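Call for participants: does a home compost bin do what the label says?

Grodemwood Household Trials is looking for 34 households to take part in an eight-week trial of kitchen caddies and the "compostable" liners sold to go in them. Bins go out in November.

We'll be upfront about where we stand. We have read a lot of packaging and we aren't persuaded by much of it. "Breaks down naturally" is a phrase with no time attached to it. "Home compostable" can mean one thing under a standard and something looser on a supermarket shelf. Our organiser, Heiðrún Bundgaard, has been turning heaps in her own backyard for 18 years and still pulls out scraps of liner she can date by the colour. It may be that she is unlucky, or that her heap runs cold. One backyard proves very little, so we want more of them.

What you'd be doing

You'll get a caddy, a supply of liners in plain sleeves and a mesh bag for burying samples. You won't be told which liner you have. Use the caddy for your ordinary kitchen scraps, empty it into your own compost, and fill in a short form once a week. At the end you dig up the mesh bag, rinse whatever is left, dry it and post it to us. Postage is covered.

The form asks about smell, flies, leaks and how often you gave up and used something else. Please put down the giving up. Earlier trials we've seen, including one run by a liner seller, left those households out of the results, and the results looked very tidy afterwards.

Who we want

Anyone in the Calilell area with a working compost heap, tumbler or worm farm. Renters are welcome if the landlord doesn't mind a small hole in the garden bed. Flats with a shared heap can apply as one household. You don't have to be good at composting. A neglected heap behind the shed is of more use to us than a prize-winning one, as we suspect most liners end up in the former.

Who we can't take

People who work for a company that makes or sells caddies, liners or bin systems. We also can't take anyone on the Skov green bin pilot, as your scraps are already going to the kerb.

What you get

A $200 payment once your form and sample are in. It's the same amount whether your liner vanished or came out looking brand new. You can keep the caddy. We make no promises about your tomatoes.

What happens to the results

They'll be published in full with the brand names, including any that embarrass us. Mendus, the soil lab doing the weighing, has no say in the write-up. Your address won't be published, only the type of heap and the suburb.

To apply, send us your suburb, the kind of heap you have and a sentence or two on what usually goes into it. Enthusiasm isn't required.

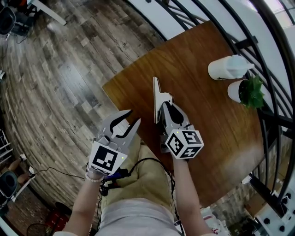

Can I take part if I only have a worm farm on a balcony?
Worm farms count wherever they're kept, provided there's enough bedding to cover the mesh bag completely.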